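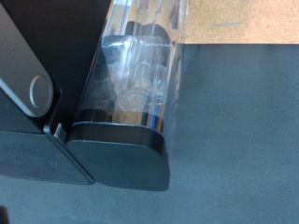 Recipiente cilíndrico de plástico transparente, inclinado.

Contos de Imier – ficheiro de leitura do corpus

Bem-vindos! Este repositório reúne os capítulos de uma ficção seriada de fantasia, publicada em português ao longo de vários invernos no fórum Skitix, e agora arrumada em texto simples para quem quiser ler, anotar ou estudar. É o tipo de história que se lê aos solavancos, com finais de capítulo de tirar o sono, e dá-me um gosto enorme tê-la finalmente toda no mesmo sítio.

O que está cá dentro

São cerca de 700 capítulos, divididos em 9 ciclos. O primeiro passa-se quase todo em Herkport, a cidade-porto onde os sinos tocam debaixo de água e onde a protagonista, uma copista de cartas náuticas, descobre que um dos mapas que copia muda de noite. A partir do terceiro ciclo a acção desloca-se para o interior, para o vale de Ulloa, e o tom fica bastante mais sombrio (há sonhos proféticos, pactos mal lidos e um inverno que dura três ciclos inteiros). Quem gosta de intrigas de família vai adorar o quinto!

Estrutura das pastas

capitulos/ – um ficheiro .txt por capítulo, em UTF-8, com o número do ciclo e do capítulo no nome
notas/ – as notas que o autor deixava no fim de cada publicação, separadas do texto principal
glossario.tsv – nomes de lugares, criaturas e títulos, com a primeira ocorrência de cada um
metadados.csv – uma linha por capítulo

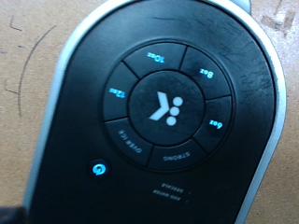 O ficheiro metadados.csv tem seis colunas: ciclo, capitulo, titulo, palavras, narrador e aviso. A coluna narrador foi preenchida à mão, porque a história troca de voz sem avisar e às vezes a meio de uma frase. Quando há mais de um narrador no mesmo capítulo, os valores aparecem separados por ponto e vírgula. A coluna aviso fica vazia na maior parte dos casos; usa-se para luto, violência e perda de familiares, temas que regressam muito no ciclo do inverno.

Como foi preparado o texto

Parti das páginas guardadas do fórum e tirei assinaturas, citações de leitores e contadores de visitas. Corrigi só gralhas evidentes, como letras trocadas ou aspas que nunca fechavam. A grafia ficou tal como estava – o autor começou antes do acordo ortográfico e foi misturando as duas normas, e essa mistura faz parte da leitura. Os travessões de diálogo foram uniformizados. Os poemas mantêm as quebras de linha originais, incluindo a canção dos barqueiros, que aparece em quatro versões diferentes e merece ser lida de seguida.

Problemas conhecidos

Faltam os capítulos do segundo ciclo publicados em Fevereiro, quando o fórum esteve em baixo. Se alguém os guardou, por favor abra um pedido, ficava mesmo contente!
Há um capítulo do sexto ciclo que aparece duplicado com finais diferentes. Ficaram os dois, marcados com a e b.
A contagem de palavras inclui os títulos.
O glossário ainda não cobre os dois últimos ciclos.

Utilizações sugeridas

Serve muito bem para ler, claro, e também para estudos de estilo, atribuição de narrador, segmentação de diálogo ou acompanhamento de personagens em textos longos. O vocabulário marítimo do primeiro ciclo é riquíssimo. Para estatísticas gerais do português actual aconselho outro corpus: este é de um só autor, com manias muito próprias e uma paixão desmedida pelo mais-que-perfeito.

Licença e contribuições

O texto é partilhado com autorização do autor para leitura e investigação, sem fins comerciais. Correcções são bem-vindas, de preferência um capítulo por pedido e com a frase original na descrição. Sugestões para o glossário podem vir em lote.

Última actualização: terça-feira, 21 de Maio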